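Moving the office upstairs, part two

So the desk is finally up in the back bedroom, and my knees have not forgiven me. Thaís came over from Ponduvbridge to help carry it and we got stuck on the landing for so long that she ate her sandwich there, sitting on the top stair with the desk on its side behind her!

The room gets sun until 11 and then goes quite dim, so I painted it a warm off-white (two coats, and it needed a third by the window). The rug was $30 from the thrift store in Cliscombe. Elaine says it looks like a dentist's waiting room. I like it — I like dentists' waiting rooms, they have magazines.

The one thing I put off was the internet. The wifi up there is hopeless, and my calls with Neusa kept freezing with her mouth open, so in August I gave in and ran a cable along the baseboard. It took 18 clips and most of an evening. I bought a long one with molded ends, so all I had to do was push the plug in until it clicked.
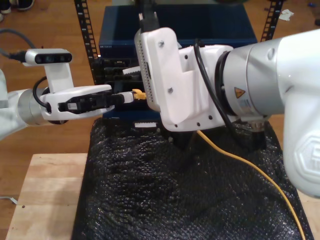 What's still left to do

Curtains, a lamp, and somewhere to put about 200 paperbacks that are living in the bathtub. Emerson has promised me shelves. He promised me shelves last year too.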